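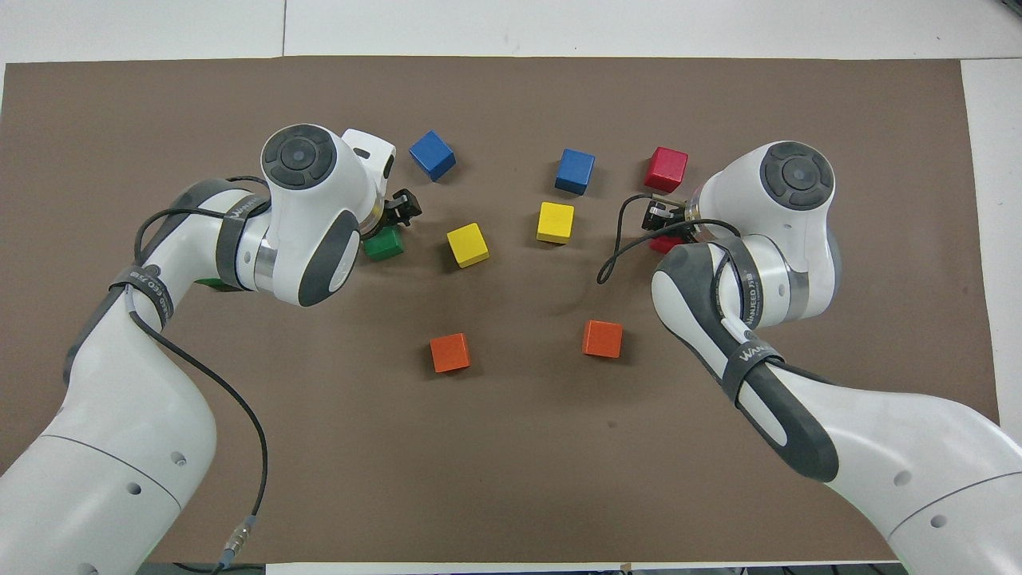
7. When a Gripper Cable Snags

A snagged cable is the most common reason a two-arm cell stops in the middle of a sorting job, and the good news is that you can clear nearly every case yourself! The Suderard controller reports it as fault 616, usually while an arm is low over the mat and the wrist is turning. Look at how the thin black cables leave the grippers while both arms are down at the cubes: one runs down across the mat toward the near edge, the other droops in a loose loop and comes back up over the arm. A loop like that gives the wrist plenty of freedom, and it is also the part that can catch on a finger, slip under a cube or pull tight around a joint cap.

CAUTION: Never reach between the arms while either one is powered. A stopped arm may still be holding torque, and a tight cable can spring back when it is released.

7.1 Clearing fault 616

1. Press the stop button. Wait until both arms are still.

2. Write down the fault code and the arm it names, left or right. You will want this later if the fault repeats.

3. Support any cube that is still in a gripper, using the long plastic tongs from the Niazi tool kit. Keep your hands outside the mat.

4. Open the gripper from the Service screen. If it will not open, go to Section 8.

5. Switch off the controller and wait for the screen to go dark. Now you can handle the cable.

6. Follow the cable by hand from the gripper back to its connector. Feel for flat spots, nicks and sharp bends. Replace the cable if you find any of them – tape is not a repair!

7. Free the snag by moving the cable, never by pushing the wrist around it.

8. Check that each strap still holds the cable against the link without pinching it. You should be able to slide the cable a little under the strap.

9. Leave 200 mm of slack between the last strap and the gripper. More than that hangs low enough to get picked up along with a cube.

NOTE: Straps creep toward the wrist over time. If you mark their positions on the casing with a paint pen, you can spot it at a glance.

7.2 Trying the arms again

Here comes the fun part. Put the cubes back on the mat with clear space between colors, step back behind the floor line, and run the Slow Pair routine. It lifts one cube with each arm and turns both wrists through their full travel.
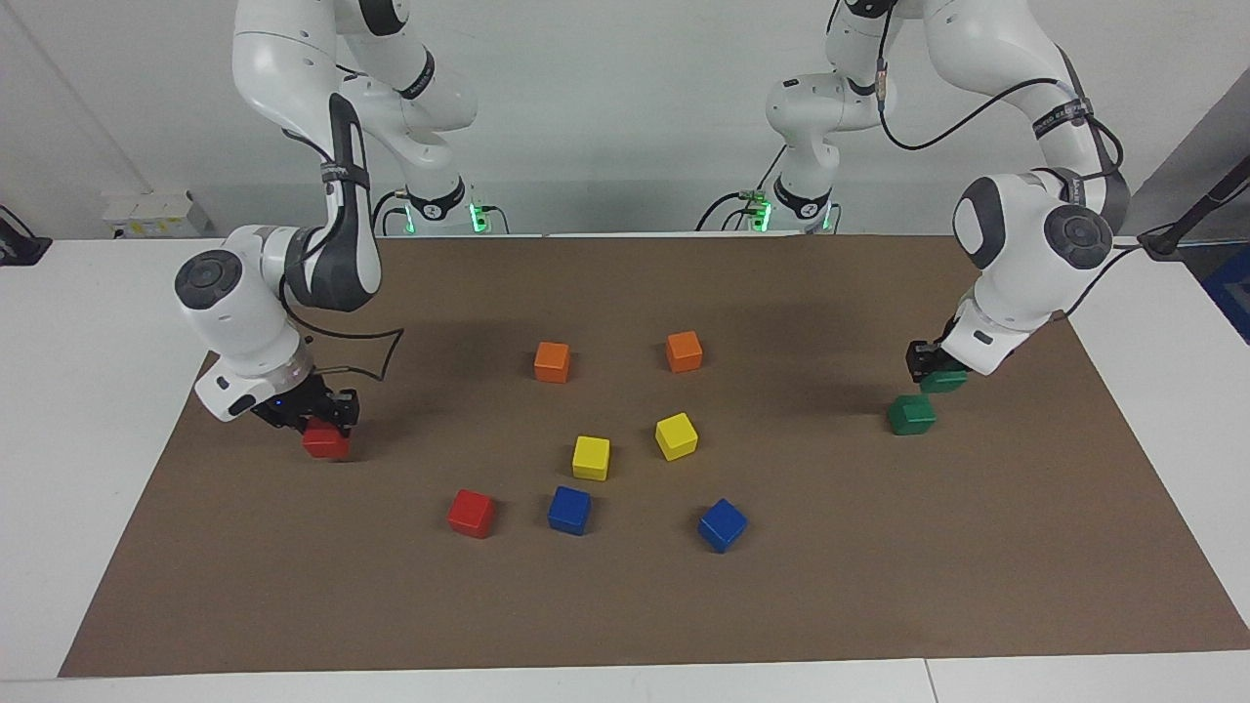
Figure 2. Right arm with a red cube, left arm with a green cube, both low over the mat.

Watch the cables, not the cubes. Each one should follow its arm smoothly, with no tugging at the gripper end. If a cable goes tight at any point, stop the routine and repeat steps 5 through 9.

CAUTION: Do not clear the fault and go straight back to full speed. On the Usholm test cell, a snag that looked harmless at low speed pulled a connector out on the next fast pass.

If you see fault 173 after fault 616, the controller has lost contact with the gripper. Reseat the connector with the power off. When both codes return after a new cable has been fitted, leave the cell switched off and send the codes to Skilovska support along with your notes from step 2.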